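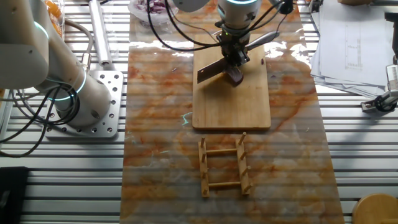 About Stuken

Stuken is a small research company that works on how robots learn to use hand tools. Kimie Tanabe started it in April with a bench in the Kamata building. We now have two rooms there and a test kitchen in Isdale.

Most of our time goes into one method, called Prolari. A robot learns a cutting task from recorded human demonstrations, and the policy then predicts short runs of motion from camera views and the arm's own joint readings. Plenty of labs do that much. Our part is in how the data gets picked. Prolari scores each stretch of a demonstration by how much the blade's path differs from what the policy would have done, and trains harder on the stretches where the two disagree.
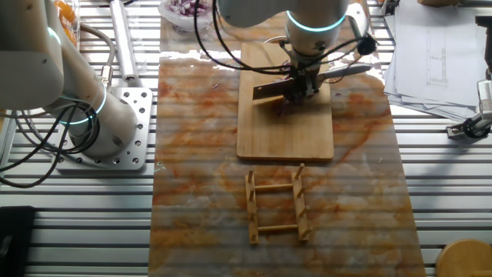

We chose onion as our main test food. It has layers, it slides, and the pieces change the problem as they pile up. A policy that only memorizes a path will do fine on the first cut and poorly by the fifth.

Our main result so far comes from a set of 700 demonstrations. Trained on all of them with equal weight, the policy finished 62 percent of its test cuts without help. With Prolari scoring, it reached the same rate on far fewer demonstrations, and training took 16 hours on our own machines. It still has trouble with the last piece — there is very little left to hold steady, and the blade tends to push it along the board.

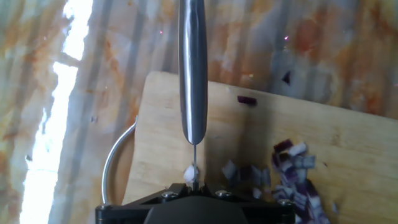

Wrist view of the knife and diced red onion.

The wrist view matters more than we expected. When we took it out of the training inputs, the policy lost track of small pieces close to the blade. The fixed view gives it the layout of the table, so we keep both.
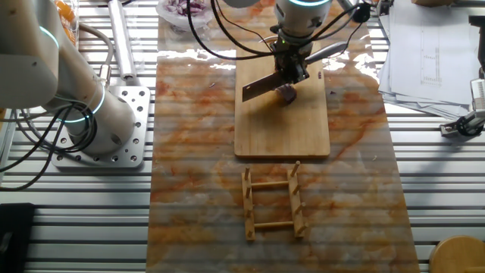

We write up failed runs along with good ones, and our task notes list the settings used for each test. Outside groups can ask for the scoring code and a sample of the recordings. Write to the Kamata office and say which arm and gripper you use.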